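Friday, 4:40 pm. Dye bench, walnut ink batch 3

Third go at the Plimia recipe, this time with the iron cut way back. 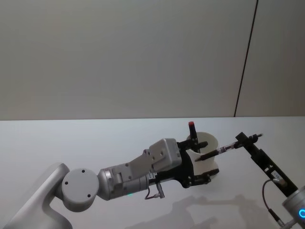

Guadalupe Orozco read the batch 2 page over lunch and wrote in the margin that I keep blaming the iron when my husks were half moldy to begin with, and would I please strain before reducing like a civilized person. Noted. Strained first, twice, through the old Brultex cloth, which is now a very handsome brown and will never be anything else.

Husks 280 g, soaked since last night. Simmered down over 113 minutes, the last ten or so of which I spent on the phone with the paper supplier, so call the reduction "generous." Got 73 ml. Gum arabic in while warm, one clove against mold. Smells like a Christmas ham left in a barn.

Swatches on the Vimham rag and on the cheap sketch pad. On the rag it goes down yellowish and darkens as it dries, no feathering with the steel nib. On the sketch pad it feathers like a scared chicken, same as batches 1 and 2, so I'm prepared to stop insulting the ink and start insulting the pad.

G. also thinks the iron should go in after the gum. Saavedra's handout says before. I have done it both ways and written down neither, so there's that.

To do: label the jar. Half the swatches in the window, half in the drawer, check end of September. Buy cloves.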